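From: Hamdia Woldegiorgis
To: workboat-engines list
Date: 9/19/24
Subject: Re: White haze at idle, clears under load

Fasil,

I read your message twice and went through my own log from the Flundesent before answering. We had very close to the same symptoms in June. My notes are below, in the order I would do the work. Your original is quoted further down so people joining the thread don't have to dig for it.

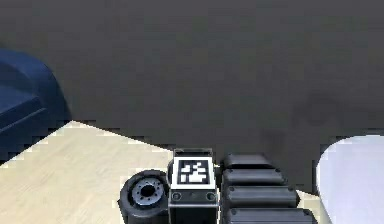
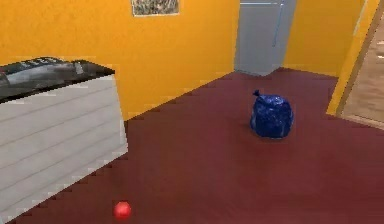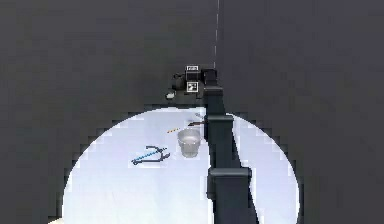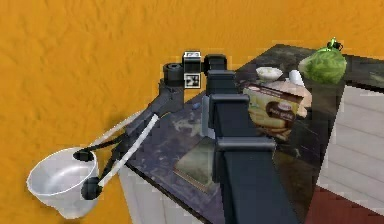 COOLING SIDE FIRST

Before you touch the injectors, find out how warm the engine is running. The gauge at the helm is not good enough for this. On ours it read low by a wide margin and had done so for years. Put a thermometer on the thermostat housing after an hour at cruising speed, then again after a quarter hour of idling. If the jacket temperature drops a lot at idle, the thermostat is stuck open or somebody has taken it out. A cold-running diesel will leave unburned fuel in the exhaust and you will see it as white or pale gray haze with a strong smell.

Ours was missing. The previous owner had pulled it during an overheating problem and never put one back. The overheating was caused by scale in the heat exchanger, which we also found.

The thermostat for the Farkon 4-cylinder opens at 72 degrees C. There is an older one that fits the same housing and opens lower. Check the number stamped on the flange before you pay for it. Test it in a pot of water on the stove with a thermometer hung beside it, clear of the bottom of the pot.

FUEL SIDE

You say you changed both filters. Did you bleed at the secondary filter only, or at the pump as well? The Nillico housing has 2 bleed screws and the one at the back is easy to miss with the alternator in place. Air left in there will give you a rough idle that clears up when you open the throttle, so it can look a lot like an injector problem.

Also look at the sealing ring on the filter bowl. The replacement kits come with two rings that are nearly the same size. The thicker one goes on the bowl. If you used the thin one it will hold fuel when the engine is stopped and pull in air when it is running, and you will not find a drip anywhere.

After that, run from a clean can of fuel for half an hour with the return line going back to the same can. Keep the can low and tied down. If the haze goes away on the can, your trouble is in the tank or the pickup line and you can stop looking at the engine.

INJECTORS AND TIMING

With the first two done and no change, loosen one injector line at a time at idle, with a rag over the nut, and listen. The cylinder that makes the least difference is the one to look at. Keep your hands away from the spray. It goes through skin.

I would send all of them out together even if only one is bad. The shop that did ours found one dribbling and another opening well under its set pressure. Use new copper washers. I have seen people anneal the old ones and get away with it, but they are cheap.

Leave the pump timing alone unless somebody has had the pump off. If it has been off, look for the scribed line on the flange and the matching one on the gear case. On the Farkon they should meet exactly. A late pump will smoke white at low speed, so don't rule it out.

COMPRESSION

I would do this last. You have 900 hours since the rebuild, and if the air filter has been looked after there shouldn't be much wear. If it starts promptly from cold without the heaters, compression is probably all right.

ONE THING ON THE RAW WATER PUMP

You mentioned the weep at the Górecki pump. Change the seals now. There is a small slot between the water seal and the oil seal, and whatever gets past the first one is supposed to come out there. On ours the slot had been painted over and water was working its way into the bearing. Scrape the slot clean and look at the shaft for a groove. If your fingernail catches in it, a new seal won't last and you need a shaft.

Let us know what the jacket temperature is. I can send a scan of the exchanger drawing if you want it.

Hamdia

On an earlier date Fasil Adugna wrote:

> Hello all. I have the Farkon in a small harbor tender. Rebuilt by
> the last owner, 900 hours on it since then. It starts fine but at
> idle there is white haze from the exhaust and it smells of fuel.
> Under load it clears up completely – no smoke at all at cruising
> speed, and it pulls full rpm.
>
> I have changed both fuel filters and the air filter. Oil level is
> steady and I am not losing any coolant. The temperature gauge sits
> lower than I expected but it has always done that. There is also a
> slow weep at the raw water pump, which I don't think is related.
>
> Before I pull the injectors, is there anything else I should check?
>
> Fasil

Comments

dieselcat: The bit about the two sealing rings saved me a weekend. Mine had the thin one on the bowl.

R. at the yard: Agree on the cooling side. I'd add the exchanger end caps – take both off and look through the tubes with a flashlight.

Fasil Adugna: Thermostat was in there but jammed half open with scale. New one is on order. Pump seals done, shaft was fine. Yes please on the drawing.

oldtender: Does anyone know if the lower-opening thermostat was meant for direct raw water cooling? My engine has one and it's never had an exchanger.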